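We use cookies to remember your login and count visits. Accept all | Manage settings

Transferring credit between two architecture schools after Part 1

Tudor Cârstea

I finished the second year of a three-year architecture degree at Flivstead and have an offer to join the third year at Orcombe. Orcombe has asked for a portfolio, a transcript and a module map. The portfolio limit is 27 pages, including the cover. My technology module was assessed by a report and a 1:20 model, and their equivalent is assessed by examination.

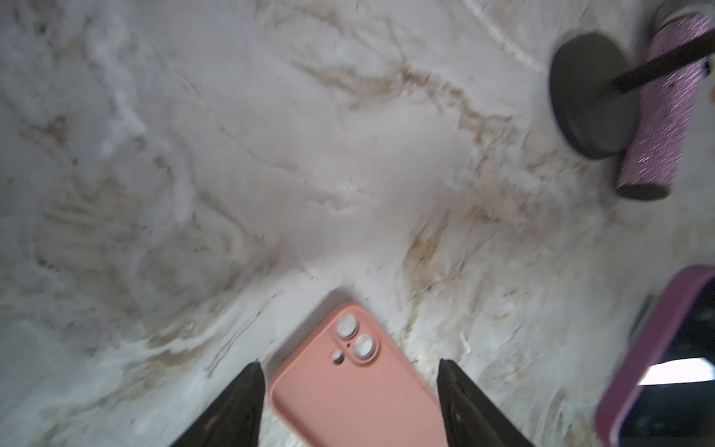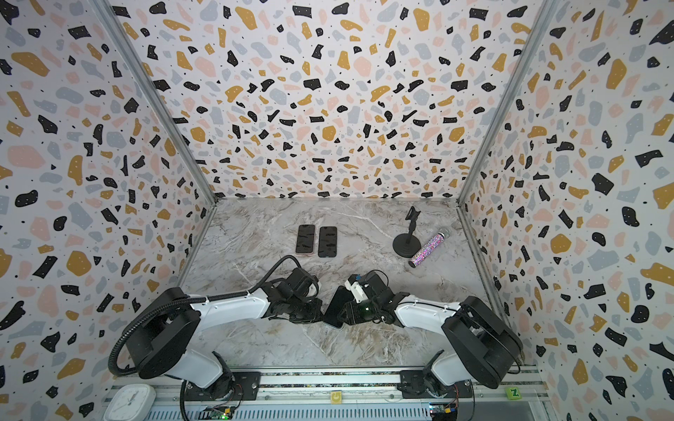 My questions are whether the technology module is likely to be accepted as it stands, and whether the module map should follow the order of my old course or theirs. The admissions page says only that "prior learning is considered individually". I have a call with them on Saturday morning and would like to have the map drafted before then.

Meriem Abdel Rahman

Use their order. Put the receiving school's modules in the left column and your own on the right, with the credit value and level beside each. The person checking it works from their own course specification and will not want to search through yours.

On the technology module, the form of assessment usually matters less than the learning outcomes. Get the full module descriptor from Flivstead, as the transcript will show only a title and a mark. Compare the outcomes line by line. If structures and environmental design are both covered, a report and a model can be accepted in place of an examination. If one is missing, expect to be asked for a short supplementary piece. Mine was 1,000 words on daylighting, due before enrolment.

Two other points. Ask for written confirmation that the award will carry the professional recognition you need, as this can depend on how much of the course was taken at the awarding school. Also ask which years count towards the final classification. In my case the second-year marks were carried over as a pass only.

Hoshino

i just sent the whole second year portfolio, 139 pages, and they sent it back. stick to the limit. no idea about the tech module, mine was an exam at both places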